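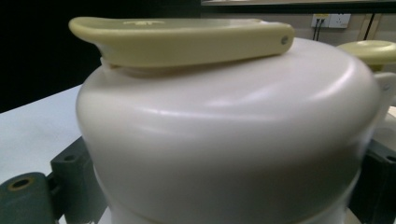
white container, olive-yellow lever lid, marking on top of the lid too faint to read

Workshop > Notebooks > Dye and finish bench
4 min read

September 17, 2023

Indigo vat, day two of the restart. Writing this fast, Till needs the bench by lunch.

Vat was sulking again this morning. Surface blue-gray, hardly any flower, liquid underneath more green than yellow. Smell okay, not sour. Temp had dropped overnight, lid blanket was on the floor (me, forgot to clip it). Brought it back up slow with the hot water jacket. Didn't add anything for the first hour, just heat and one stir, no splashing. Hala is right that I always reach for more fructose before the thing has even warmed up.

After 60 minutes: yellow-green, coppery skin coming back at the edges. Added a little lime, stirred along the wall, left it alone again. By the second check it was a proper amber when I tipped the ladle. So probably just cold and a bit low on lime. Not dead. Took the note off the side that said dead.

Test strips, all scoured the same batch, all from the Mansour cotton unless I say otherwise:

A -- one dip, long. Pale, patchy at the fold. My fault, held it with the clip too tight.
B -- three short dips, aired between. Nice mid blue, even.
C -- same as B but on the Kakgate linen. Darker than B by a good step, and a little streaky down the selvage. Did not expect darker.
D -- B again but not wetted out first. Terrible. Keeping it to show Fares what happens.

About C. Tarek thinks the linen still has something in it from the mill and that our scour isn't getting it out. I think the linen is just thirstier. Could both be true. Need to scour one piece twice and one piece once and dip them together, same clip, same time, or we will argue about it untill June.

Rinse: B bled a lot more than I like. First rinse water was properly blue, second one pale, third clear. Last time on this cotton it was clear on the second. Possible reasons, in the order I believe them:
- vat not fully reduced yet so it's sitting on top of the fiber
- airing too short between dips, I was rushing
- water, but then everything would bleed and A didn't much

Vinegar rinse after, short one, then plain. Hung inside, no sun. Look at them again dry before anyone decides anything. Wet blue lies, we have fallen for it before.

Scour notes so I stop asking: 60 grams soda ash to the big pot, just under a boil, 90 minutes, then let it cool in the pot with the lid on. The brown that comes out of the linen is normal. Fabrice pulled his early last time and you can see it, there's a tide line right across the middle of the panel. He says it looks like a landscape. It doesn't.

Stestus order: they want 3,000 labels dyed, all one shade, and they've sent a paper chip for the color. A paper chip! Told Tarek we can't match cotton tape to paper without a strip they sign off on first. He'll write to them. Our B is near the chip but redder, I think. Look at it by the window and not under the tube, the tube makes everything purple. If they want it darker it's more dips, not a stronger vat, and that changes the price so it has to be agreed up front.

How to dip tape that long without tangles is still open. Ideas: wind it loose on the slatted frame (Hala), net bag and keep it moving (Till, I don't trust it, will be blotchy where it bunches), or cut to lengths first and dye in hanks. I like hanks. More tying but we already know how they behave. Ulteck quoted for a small reel with a crank, too much money for one job and it would live under the stairs after.

Other bits
- pH paper nearly gone, last few strips in the drawer under the scale
- the long thermometer reads a bit low against the short one, use the short one
- whoever took the wide ladle, bring it back pls
- gloves: the thin ones let blue through at the thumb

To do next
Clip the blanket on tonight. CLIP IT.
Warm first, check, then decide about lime.
Linen scour test, once vs twice, as above.
Tape hank, one only, three dips, longer airing. Weigh dry before and after scour, I forgot on the cotton so the numbers on the last page are no use for comparing.
Ask Fares how long he aired the scarves, those hardly bled at all and he never wrote it donw.

Strips are pegged on the left line, A to D going away from the door. Till has the bench now.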